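Tasting panel members wanted, Milley

Juntunen makes cordials, tonics and fruit syrups for cafés and pubs. We are looking for people to join our tasting panel, which meets at our premises in Milley from March. You do not need any experience in food or drink. You do need to be able to tell us clearly what you taste, including when you don't like it.

What the work involves

Panel members come in twice a month. Each session lasts 90 minutes and starts at 10.30 in the morning. You will taste small amounts of up to 7 drinks, with plain crackers and water between them, and fill in a paper form for each one. There is no talking while the forms are being filled in. Afterwards the panel leader, Lorraine Hapeta, goes through the results with the group and you can say whatever you like.

Most of this year's work is on citrus. We are changing the recipe of our lime cordial and want to compare it with the present one, both on its own and let down with soda. There will also be a bitter lemon, a grapefruit syrup and a ginger drink that is still at an early stage. 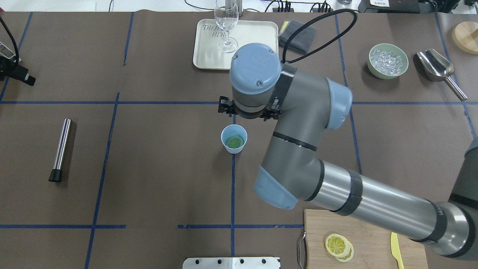
Before you join the panel you will be asked to come to two training sessions. These cover the basic tastes, how to use the scoring scale and how to describe a smell in words other people will understand. Training is paid at the same rate as panel work. At the end there is a short test with weak solutions of sugar, salt, citric acid and quinine. Some people find they can't pick up one of these at all, and if that happens we will pay you for your time but won't be able to offer you a place.

Who can apply

You must be 18 or over and able to get to Milley for most sessions between March and November. We can't take anyone who is allergic to citrus fruit, ginger or sulphites, or who is pregnant. Smokers may apply but must not smoke for two hours before a session. The same goes for coffee and strong mints. Please don't wear perfume or aftershave on the day.

People who work for another drinks maker, or who live with someone who does, are not eligible.

Pay and travel

Payment is by bank transfer at the end of each month. Bus fares are refunded if you keep the ticket. The 1107 stops outside the gate and there is free parking behind the main building. The tasting room is on the ground floor, with step-free access from the car park.

How to apply

Ask at reception for a form, or write to Delwyn Pomare at Juntunen, Milley. Tell us which mornings you can't do and list any medicines you take regularly, as a few of them affect taste. Applicants who have been on the panel before should write to Yulan Jia instead and need not repeat the training.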